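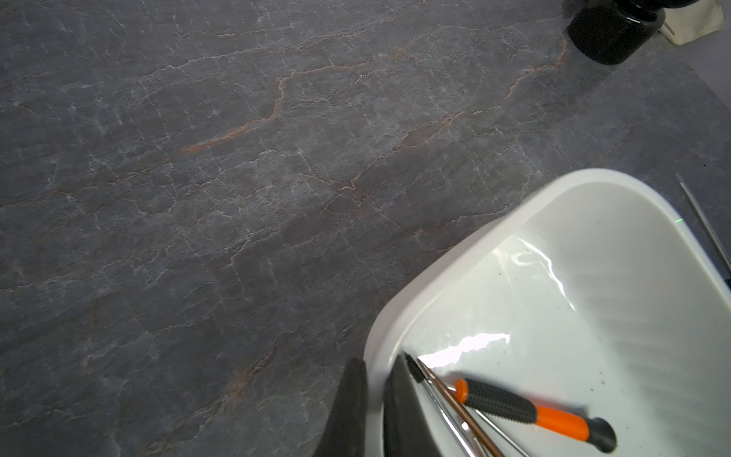 Codlow cell – screwdriver tray job. Syahrul Chong has the looking after of it this month, so grumbles to him please. Both arms got fresh zero points in September, base bolts checked, cables re-tied.
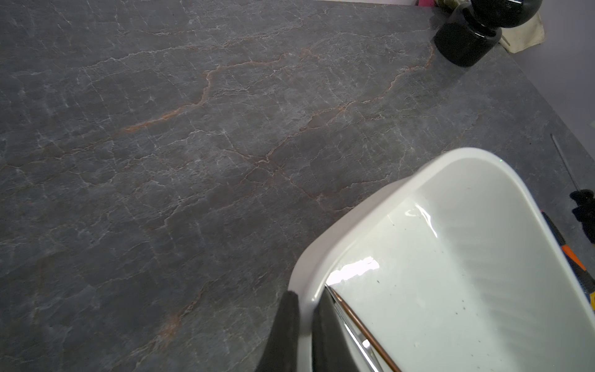

Finger pads get wiped every 35 runs. Write it in teh log, initials too. Two pads left in the drawer, more on order.
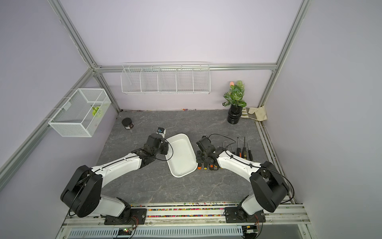

Before you power up

Rail channels clear. Wrist cables slack, no kinks. Then home left arm, then right – 3 minutes, dont rush it. 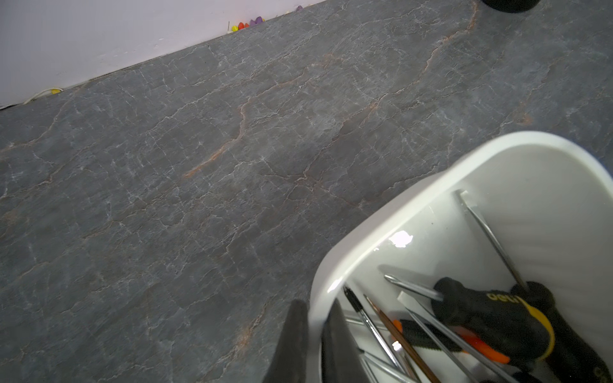
Who signs off a finger swap?
Bianca Roman, before the next run.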